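Tapia abre en octubre la inscripción a sus talleres de reparación doméstica

El centro vecinal Tapia abrirá en octubre el plazo de inscripción para su nuevo programa de talleres de reparación doméstica, con 60 plazas gratuitas para residentes mayores de 16 años. Las clases se impartirán en la planta baja del edificio, en horario de tarde, y se repetirán en primavera si hay demanda suficiente.

El programa incluye costura y arreglo de prendas, pequeños electrodomésticos, bicicletas y mantenimiento básico de la vivienda. Cada taller consta de cuatro sesiones de 90 minutos. Los participantes podrán llevar sus propios objetos averiados, siempre que una persona pueda transportarlos sin ayuda. Quedan excluidos los hornos microondas y los aparatos de gas.

«El año pasado nos llegaron más de 200 consultas de gente que quería saber dónde arreglar una tostadora o cambiar una cremallera, y en muchos casos no teníamos a quién recomendar», explica Constanza Barrientos, coordinadora del centro. «Con estos talleres queremos que al menos una parte de esas reparaciones se pueda hacer en casa».

Las sesiones de costura correrán a cargo de Olga Godoy, modista con taller propio en el barrio. Ryota Sasaki se ocupará de las de bicicletas, que incluyen ajuste de frenos, cambio de cámara y limpieza de la transmisión. El profesorado de los otros dos talleres se anunciará antes del cierre de la inscripción.

La cooperativa Kudden aporta 1.000 euros para la compra de herramientas y material fungible. Las herramientas quedarán después en el centro y podrán tomarse en préstamo durante un máximo de siete días con el carné de la biblioteca. El reglamento de préstamo se puede consultar en recepción.

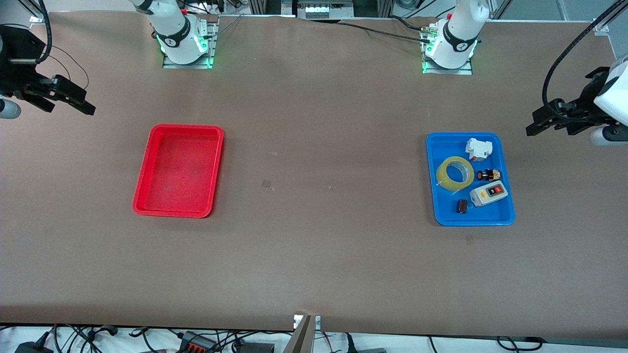
Mesa de trabajo con dos bandejas de plástico.

La inscripción se realizará de forma presencial en la recepción de Tapia, de lunes a viernes, de 17.00 a 20.30. Cada persona podrá apuntarse a un máximo de dos talleres. Si las solicitudes superan las plazas disponibles se celebrará un sorteo público, y quienes no resulten elegidos pasarán a una lista de espera para la edición de primavera. No se admitirán solicitudes por teléfono.

El edificio es accesible para sillas de ruedas por la puerta lateral. Las personas que necesiten intérprete de lengua de signos deben indicarlo en el formulario.

Contacto para medios: Oriana Navarrete, comunicación de Tapia. Las solicitudes de entrevista se atienden por las tardes en la recepción del centro.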